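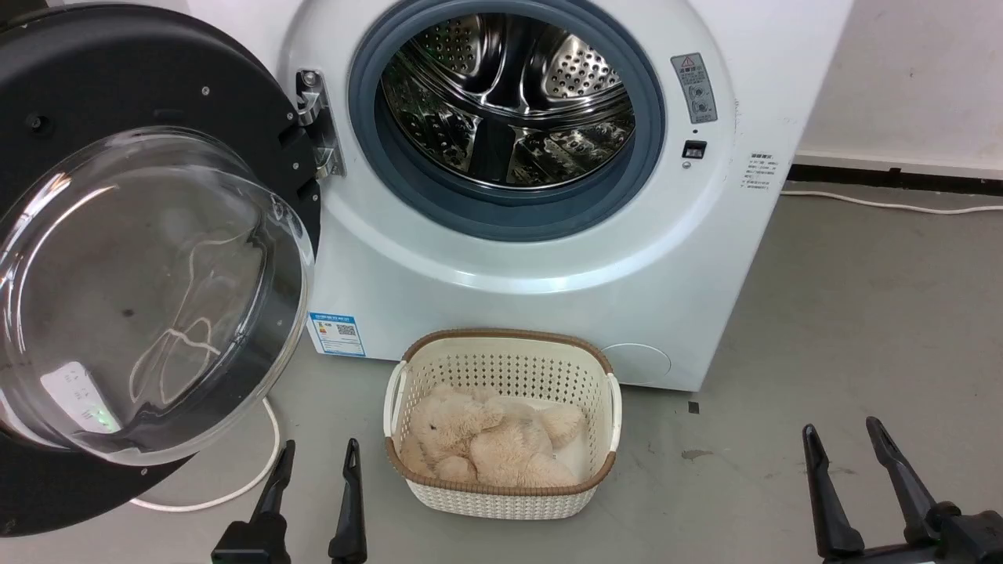 Llevo cuatro meses enseñando a un robot a meter un oso de peluche en la lavadora y ya no sé cuál de los tres progresa menos.

Cuando lo cuento en comidas familiares, la gente imagina que escribo código a oscuras, con los dedos volando sobre el teclado. Lo que hago es agarrar dos mandos, uno con cada mano, y mover los brazos como quien dirige una orquesta de sordos. El robot me copia. Yo llevo el oso al tambor, el robot lleva el oso al tambor, y todo lo que hemos hecho queda guardado para que algún día lo haga él solo y yo pueda dedicarme a otra cosa, por ejemplo a buscar trabajo.

En Pradard lo llaman «demostración». Una demostración buena empieza con los brazos en reposo, sigue con el agarre, el viaje y la entrega, y termina con los brazos otra vez en reposo. Una demostración mala es todo lo demás. Mi primera semana fue, en su conjunto, una demostración mala.

El problema es que no sé cómo meto yo la ropa en la lavadora. Lo he hecho toda la vida sin enterarme. La agarro a puñados, empujo con el antebrazo, recojo el calcetín que se cae y cierro con la cadera. Nada de eso sirve cuando cada mano son dos dedos rígidos y no hay cadera. Tienes que decidir por dónde se coge un oso. ¿Por la barriga, que es donde más pelo hay y donde más resbala? ¿Por una pata, con lo que se queda colgando y gira como un jamón? Yo soy partidario de sujetarlo con las dos pinzas a la vez, una por cada lado, y subirlo despacito hasta la goma. Queda muy solemne, como si lo lleváramos a bautizar. 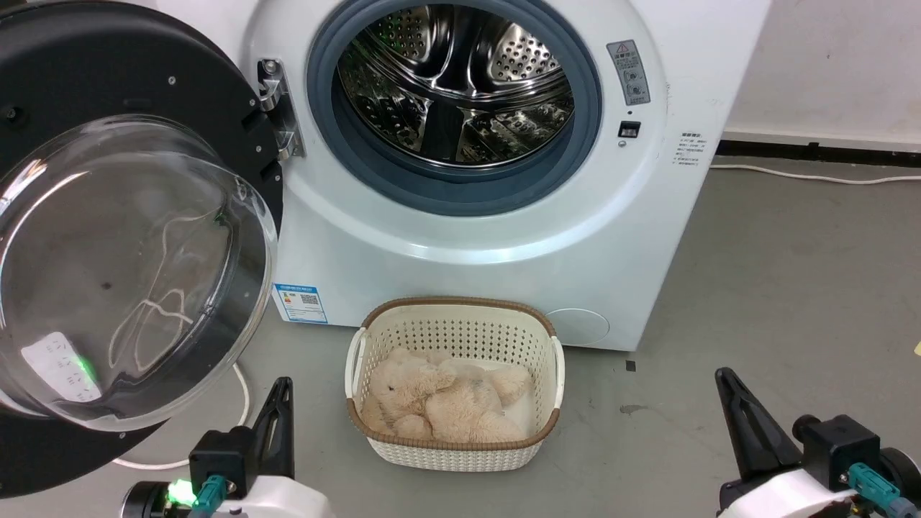 La goma es el otro asunto. Desde los mandos no noto nada: ni peso, ni roce, ni esa pequeña resistencia que te avisa de que algo se ha enganchado. Todo me llega por los ojos, así que he desarrollado una relación muy intensa con la sombra de la pinza. Si la sombra y el dedo se juntan, estoy tocando. Si no se juntan, estoy a punto de soltar el oso al vacío con enorme seguridad en mí mismo.

Luego están las manías que uno contagia. En un proyecto anterior, Climbridge, doblábamos paños, y yo tenía la costumbre de quedarme parado un instante antes de cada pliegue, pensando. El modelo aprendió a doblar bastante bien. También aprendió a quedarse parado, con el paño en alto y la mirada de quien ha entrado en la cocina y no recuerda a qué venía. Hubo que repetir unas siete horas de grabación conmigo fingiendo decisión. Desde entonces dudo antes de empezar o después de acabar, nunca en medio.

Con la lavadora intento variar. Oso más a la izquierda en el cesto, oso más a la derecha, boca arriba, de lado, con la cabeza hacia mí. Si lo coloco siempre igual, el robot se aprende el sitio y no el oso, y el día que se lo muevas un palmo agarrará aire con una precisión admirable. Lo más difícil de variar soy yo. A media mañana soy delicado, hacia las siete de la tarde trabajo como un mozo de mudanzas, y las dos versiones entran en el mismo saco.

También borro mucho. Al principio me dolía tirar un intento en el que el oso acababa dentro, aunque hubiera llegado dando tumbos contra el borde. Ahora lo tiro sin pestañear, salvo que el tropiezo tenga una buena corrección detrás, que esos los guardo. Quiero que sepa qué hacer cuando se le tuerce el oso. A mí me habría venido bien.

En casa, mientras tanto, me he sorprendido cargando la colada con los dedos juntos, de dos en dos, y volviendo a la postura de reposo entre camiseta y camiseta. Tardo el doble. Me falta la toalla grande, que todavía no sé por dónde se coge.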